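引っ越して最初の春なので、庭じゃなくて「地面」の話をだらだら書きます。長くなるかも。

きっかけは実家の母からの電話。玄関先の砂利をやめたいんだけど何がいいと思う？って。いや知らんがな、と思いつつ調べ始めたらこれが楽しくて、気づいたら夜中の2時でした（翌日ふつうに仕事）

まず砂利。安い、水はけがいい、歩くと音がするから防犯になる。ここまではどのサイトにも書いてある。でも母いわく「落ち葉が拾えない」。これに尽きるらしい。あと猫。

次にコンクリート。楽だけど夏の照り返しがすごいよ、と工務店勤めの友達に止められました。ひび割れも気になるタイプの母には向かない気がする。

で、本命がブロック舗装。前に住んでた町の図書館で借りたTineke Prinsさんの舗装の本がめちゃくちゃ良くて、今回また借りてきました。300ページ、ほぼ全部敷き方の話。最高です。

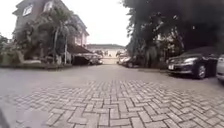
敷き方にもいろいろあって、まっすぐ並べる芋目地、半分ずらす馬踏み、籠を編んだみたいな網代。車が乗る場所はヘリンボーンが強いんだそうです。ブロック同士が斜めにかみ合うから、タイヤでひねられてもずれにくい。写真の手前のジグザグがまさにそれで、白っぽい細い目地で一個ずつ縁取られてるのがいいんですよね〜。グレーだと地味かなと思ってたけど、ベージュの外壁の家とは相性よさそう。母の家もベージュなのでちょっと心が動いた。

ただし！端っこの処理が面倒。ヘリンボーンは縁でどうしてもブロックを切ることになるので、自分でやるなら切断機を借りるか、ひたすらタガネで割るか。Prinsさんは「切る数を先に紙に描け」と書いてます。描きました。方眼紙で10枚つぶした。

目地の砂も奥が深い。乾いた砂をほうきで掃き込んで、ブロックの上から締め固めて、減ったらまた掃き込む。これをけちると後から草が生えると聞いて母がおびえてます。

費用は近所のBaltwoodっていう石材屋さんで見積もり中。店のおじさんが話好きで、目地の幅だけで13分しゃべってくれました（時計見てた、ごめん）。サンプルを3つ借りて帰ったら腕がぱんぱん。ブロックって重いのね。

サンプルは玄関に並べて、晴れの日と雨の日で見比べるつもりです。水をかけただけで色がぐっと濃くなって、同じグレーでも別物に見える。カタログだけで決めなくてよかった。

そして今日、母から一言。「やっぱり半分は砂利のままでいいかも」

えっ、落ち葉は？猫は？

4月中に決めるって言ってたのに、たぶん無理だな。とりあえず週末に実家へ行って、メジャーで玄関先を測ってきます。ブロック敷いたことある人、下地を何センチ掘ったか教えてください〜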